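Stamen Sidewalk Stack — FAQ

Notes for people running Stamen on their own wheeled base. Covers perception, the planner, and the replay tools. Updated in June, after the 2.0 merge. Some of this is blunt, we get the same mails a lot.

What is Stamen, exactly?

A navigation stack for slow robots on sidewalks. Camera in, velocity commands out. Three parts: the ground segmenter, the cost map, and the local planner (that one is called Astusier, long story). No lidar needed. Works with lidar if you have it.

Does it run on my board?

Probably. The segmenter wants a GPU, even a small one. CPU only works, but you'll get 6 frames a second and the planner will complain. It's right to complain. Drop the speed limit in the config before you try it outdoors.

Why does my robot stop at tree shadows?

Number one question. Old segmenter weights treat a hard shadow edge like a curb. Dark band, sharp line, same slope in the image — so the cost map puts a wall there and the planner sits down. Fix is the newer weights plus shadow_gate turned on. The gate checks whether the brick pattern carries on across the dark part. If it does, the edge cost gets dropped.

Don't crank the gate to max. People do this. Then real curbs go soft too, and curbs are the one thing you want it scared of.

Can I test the gate without going outside?

Yes. Use the Wannasri replay set, it comes with the tools package. Load a clip, toggle the gate, step through. The clip most people start with is shade_124. Nice nasty mix: striped light on brick, washed-out distance, a raised curb block on the road side.
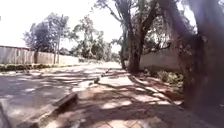

Clip shade_124, tree shade across the brick. Curb block at lower left, two small dark objects further up the path.

If your cost map for that one comes out striped, you're on the old weights. Should be mostly flat over the brick, high along the road edge, high on the planted strip and trunks to the right. Anything else, send us the log.

What about small stuff on the ground? Stones, leaves?

Handled by a seperate head in the segmenter. Anything over min_blob_px in the lower half gets a soft cost, so Astusier steers round it if there's room and creeps if there isn't. It doesn't try to name the thing. Could be a stone, could be a bit of bark, the planner doesn't care.

Far-away blobs flicker. Known. Raise blob_persist a little and it calms down.

The far end of the path goes white and the planner gets twitchy. Help?

Blown-out pixels get marked unknown, and unknown is expensive by default. Two options. Lower the exposure target on the camera — best fix, do it first. Or shorten the planning horizon so it stops reaching into the glare. Don't set unknown cost to zero. Please.

Why does it hug one side?

Check camera yaw. Almost always camera yaw. Run the calib script again on flat ground, and tighten the mount first. If yaw is fine, look at road_bias. It pushes the path away from asphalt, and on a wide sidewalk it can push too far.

How many frames do I need to fine-tune for my own streets?

2000 labeled is plenty if the paving is different from ours. Fewer if you're on plain brick or concrete. Mix your times of day. A set shot all at noon will fall over at 5 pm, long shadows everywhere.

Can I edit the labels in the replay tool?

Yes, press E. Saves on exit, not before — so exit properly. We lost an afternoon to that. Autosave is on the list.

Is there a ROS 2 node?

There is, in the Plestine bridge repo. Launch file has 20 parameters, you need to touch maybe the first handful. Frame names have to match yours or nothing shows up and you get no error at all. We know. Working on teh error.

Where do I report bugs?

Tracker first, mail second. Attach the log AND the config.

14 shares · 3 comments

gravelbot: shadow_gate fixed it for me, thanks. was at the point of taping a hood over the camera

mk_rover: Is blob_persist in frames or seconds? Docs say both in different places.

Stamen team: Frames. Will fix the docs page.

Contact · © Stamen project · Back to top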